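Ovcombe Residents' Forum > Shared Facilities > Kitchens
Reheating meat in the communal microwave: proposed guidance

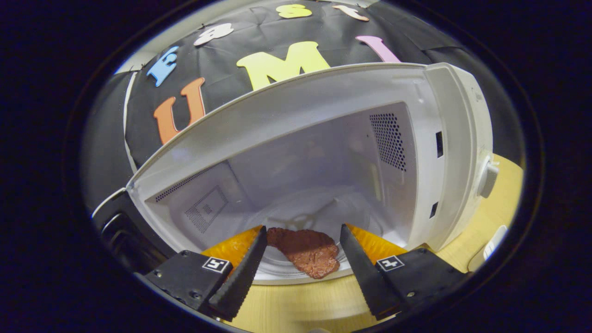

Clatus_Housing_Desk
Posted 8/6/22

Residents are invited to comment on the draft guidance for the second-floor kitchen before it takes effect in September. The draft asks that all food be covered and placed on a plate or in a suitable dish. A piece of brown food, similar to a patty or a slice of steak, set directly on the glass turntable as shown would not meet this requirement. The turntable should be washed after any spillage, and the door left open for 3 minutes after cleaning.

wiriya_block
I support the draft in general. I would ask that the vents be mentioned as well. The panel on the right inner wall has a great many small holes, and grease in them is far harder to remove than grease on the glass. A cover would deal with most of it.

flat125
With respect, I do not agree that a plate should be compulsory. The turntable is glass, it lifts out and it can be washed in the sink like any other dish. I have reheated food in this manner for years and have always cleaned up after myself.

Caltonetti_Tenant
The difficulty with the above is that the next user cannot know whether the glass has been washed. Several residents do not eat meat and have raised this before. A plate is a modest request.

flat125
I accept the point regarding residents who do not eat meat. I would still prefer the word "should" to "must".

wiriya_block
May I also ask which covers are to be used? The ones in the cupboard do not fit the larger plates.

Clatus_Housing_Desk
Thank you for these contributions. The wording on plates will remain "must". A line on wiping the vents with a damp cloth will be added. Two larger covers will be ordered and kept on the shelf beside the kettle. Further comments may be sent to the desk, quoting reference 616.

flat125
Noted. I remain of the view that "should" would have been sufficient.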